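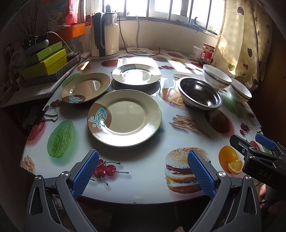
Bench notes, room 2 – Mirsad Tomić
Thursday, after lunch

Picked up the hum problem on the Rudari desk again. Kazue swears it is a ground loop. I swear it is the dimmer in the hallway. We have each been right once this month, so neither of us is allowed to gloat.

Measured first, for a change. Unplugged everything except the mixer and the left monitor. Hum still there. Moved the mixer to the outlet by the door and it dropped to almost nothing, which is one point to Kazue. Turned the hallway dimmer to half and it came right back, which is one point to me. Left the dimmer at full and went on with my life.

Kick drum for the Plultenov remix: the sample sits at 50 Hz and the bass line sits on top of it like a cat on a keyboard. Tried sidechaining, fast attack, release at 90 ms, then longer. Longer sounded better in the room and worse in headphones. Ended up moving the bass up a fifth in the second drop and calling it an arrangement decision.

The vocal take has a nasal bump near 900 Hz. Cut it by 2 dB with a narrow band. Stellan listened and said he liked it more before, then found out he had been hearing the cut version all along. He has gone to get coffee.

Session file would not open on the laptop at first. Missing plug-in, the old Ishida delay that we all agreed to stop using in January. Four tracks had it. Two of them were mine. Bounced those to audio and kept the dry versions in the folder marked DRY, please leave them there.

Export is 24 bit, no limiter on the master. Kumiko does the mastering and has asked in writing that we stop "helping". Render number is 1351 in the log. The one before it has a click in the breakdown, so delete it if you find it.

Still to do: swap the XLR on channel six (crackles when you breathe on it), label the patch bay again, ask Osamu where the good headphones went. Last seen on Osamu.

Dimmer is taped at full. Leave the tape.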